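Hand-held gripper kits: buying and budgeting FAQ
Wanholm workspace, updated April 17, 2024

How many kits should we start with?
Start with 2 and get everyone comfortable, then grow! Our room at Wanholm has several people working at separate tables, and it's a lovely buzz. Allow for backpacks and headsets too. 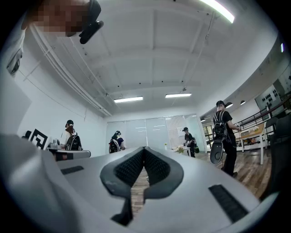
What does a kit cost?
We paid Haque 1,527 pounds per kit. With spares and cables, set aside up to 2,000.

One gripper or a pair?
A pair, if you can stretch to it. Two-handed jobs are where the fun starts (and the finger pads are easy to order).
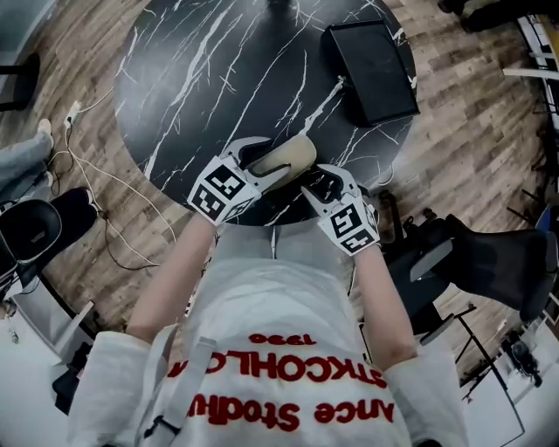
A gripper in each hand at the round marble-patterned table.

Do we need special furniture?
Ordinary tables are fine, in mixed shapes if you like. Put the money into extra sockets and longer leads!
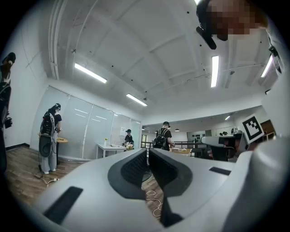

Drullwood wrote in to say that they would order spare batteries with the first kits, as theirs came in November, long after everything else.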